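Shape sorter blocks on a maple board: how to clean them, and is the board all right for this?

Posted by Gilmar Furtado, 21 Feb 2026
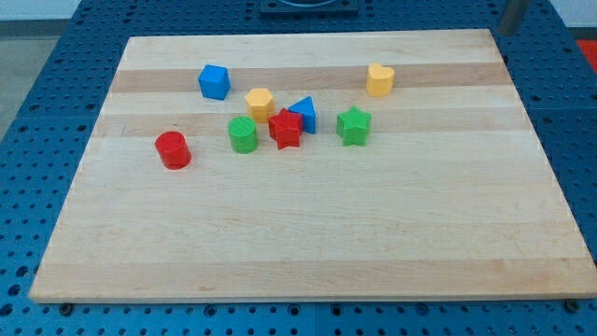 Some of the blocks on our maple board.

Hello to all. I look after the play corner at a small parents' group in Leltedier, and we have been given a set of shape sorter blocks made of plastic. I believe they were printed, as the sides have very fine ridges which you can feel with the fingernail. The children like them very much, more than the smooth ones we had before.

My problem is with the ridges. After two weeks of use there is a grey line of dirt inside them, mostly on the yellow pieces, and a wet cloth only goes over the top of it. I tried a baby wipe also and it left small threads behind. I do not want to put the blocks in the dishwasher before I ask, as one mother told me that this kind of plastic can go soft and then the heart will not pass through its hole any more.

The second thing is the board. We use a maple cutting board as a play tray, as it is heavy and the children cannot push it off the table easily. It was never used for food. It has had no oil since August, and I would like to know if I may oil it when small children will play on it, and sometimes put their mouth on the blocks after. The shop in Turcotte sells only one oil and the label does not say much.

Thank you for any advice, and excuse my long message.

Amado Bautista

Good evening Gilmar. I have washed toys for a nursery for 11 years, so I can answer the first part with some confidence, and the second part a little less.

Please keep them away from the dishwasher. Many printed blocks are made from a plastic which begins to soften at roughly 60 to 65 degrees, and a normal programme can be hotter than this. If you don't know which plastic you have, treat it as the weak one. Use water that is comfortable for your hand, a few drops of washing-up liquid, and a soft toothbrush. Brush along the ridges and not across them. I say this because I did it the other way for a long time, and the dirt was only moving from one line to the next.

Let them stand in the soapy water for ten minutes before brushing. Then rinse well and shake each one. Some printed blocks are hollow inside and have a tiny gap somewhere, so water can enter. If you hear it moving when you shake the block, put the block on a towel with the gap facing down and leave it until the next day. A block that still smells bad after drying should be thrown away, in my opinion.

For the mouth question I must be careful. It is impossible to clean deep inside the ridges in the same way as a smooth toy, so at our nursery the printed ones are for the older children only. For the babies we have the smooth ones. Please check also that no piece is small enough for a child to swallow, this matters more than the dirt.

About the board: we don't use wood for this, so I leave it to others. I would only say, do not put the blocks back on it while they are wet. Water standing under a block will leave a mark.

Ilunico

Board is fine. Food grade mineral oil, thin coat, leave overnight, wipe off. Avoid nut oils because of allergies.

Plendari

I agree with the mineral oil, but I would add something — sand it lightly first if the surface feels rough. Wet the wood a little, let it dry completely, then use fine paper in the direction of the grain. The edges are important too, small hands always hold a board by the edge. After oiling I wait two days before anybody uses mine, and I rub it once more with a dry cloth, otherwise plastic toys pick up the oil and become slippery and the dust sticks to them.

Do not buy the oil if the label does not say that it is for food surfaces. A board which is not used for food can also stay without oil for a long time, it only looks a bit dry.

Gilmar Furtado

Thank you all. I did the toothbrush along the ridges this morning and the yellow ones are much better, the green ones I will do tomorrow. There was water inside one of them, so now it is on the towel. For the board I will ask in the shop if they can order the food grade oil.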